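Tail length on interrupted stitches, and where to leave the long end

Tuesday, started by Thu Châu

thu_chau
Second block of the Ledilberg suturing course and I've had two different instructions on cutting tails. Kazimiera had us leave them long enough to grab again. The next tutor said mine looked like a spider and told me to go shorter. We're on black thread, mostly simple interrupted stitches. What do the rest of you do?

I'm also losing time on the long end. It drifts over the last knot, and then I catch both when I go to pick it up.

kaz_zak
I'm the Kazimiera in question. I said long for the first week only, so that people could see which way their throws had gone down. After that you cut to suit the thread. A stiff monofilament needs more tail than a braid does, as the knot can work loose. Which one did they give you?

thu_chau
The packet just says Kokkonen black, size 2. It feels braided.

moataz_l
Then go short. I don't agree with leaving them long in week one either. People get used to it and you spend January getting them out of it again. I had a group of 13 last term and nearly all of them had to be told twice.

On the long end, lay it down on the side you're working towards and keep it clear of the last knot. Don't pull it tight, a lazy line is fine. Check where it goes under the instrument before you close on anything.

The knot at upper left is about as much tail as I'd want to see. They cross over each other and splay out a bit, but they're short. The long thread is well over to the right of it.
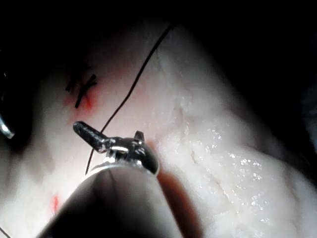

Re: Tail length on interrupted stitches
sbaudry
I'd still call those tails untidy, Moataz. Two of them cross right on top of the knot, and if you had to take that stitch out you'd be hunting for the loop. I ask for ends that lie apart.

Agree about the thread though. You can follow it from the top all the way down to the instrument.

moataz_l
Fair enough on the crossing. I was talking about length.

sumeya_t
Is the red round the knot something to worry about? Mine looks like that and I get marked down for it.

sbaudry
A bit of staining where the needle has gone through, no. What did they write on your sheet?

sumeya_t
"Rough entry, 6 out of 10."

sbaudry
That's your needle angle, then. Go in square to the surface and turn your wrist. Don't push. Ask to do a row with no tying at all, only bites.

kaz_zak
I'd keep the tying in. They need to learn the two together.

thu_chau
Thanks. Going shorter from tomorrow and putting the long end to the right. I'll ask about the Dusum pads as well, the ones we've got tear at the edge.

Recent threads
Dusum pads or Zundham pads for a beginners' group
Left-handed tutors near Ledilberg?
Surgeon's knot keeps slipping on the second throw
Needle angle on a curved surface
Thread 1484: what's in your practice box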